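Drarkbridge Residents – house meeting, minutes

February, started 7 pm, common room. 6 present, 2 sent apologies.

Last minutes agreed. No changes.

Common room floor
Long talk on this. Carpet stays for now, cost of replacing it too high. Penry quoted 80 dollars for a deep clean, one visit, furniture to be moved out by us first. Agreed to go ahead. Need a date from them. Stairs not included in the price – ask if they will add them.

Chairs
4 to be reglued, the rest fine. Glue is in the hall closet, top shelf. Please put it back after.
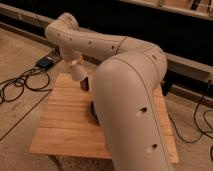
Boards and work surfaces. Question was wether to keep using loose boards on the floor for projects or buy a proper folding table. Some like the floor, more space and no wobble. Others say knees. The pale wooden board is flat and a good size, grain still shows nicely, and it saves the tan carpet from getting marked up, so we keep it whatever else we decide. Should it be oiled or left plain? Left plain for now. No paint or varnish on it please, take that outside. Folding table from Skirkia looked at in the catalog, price seems OK, measurements missing. Ask before ordering.

Storage
Closet shelf is sagging. Move the heavy boxes down to the bottom before it goes. Board game shelf to be sorted, anything with missing pieces goes out. Truronel will take old lamps and extension cords if bagged and labeled – drop off mornings only.

Rota
Vacuuming stays every second week. Sign-up sheet to go back on the door, old one fell off agian. Windows not discussed, ran out of time.

Any other business
Heating comes on too early. Timer to be reset to 6 am.
Key for the side door is sticking, try graphite first.

Closed 8:15 pm. Next meeting same room, after the carpet clean.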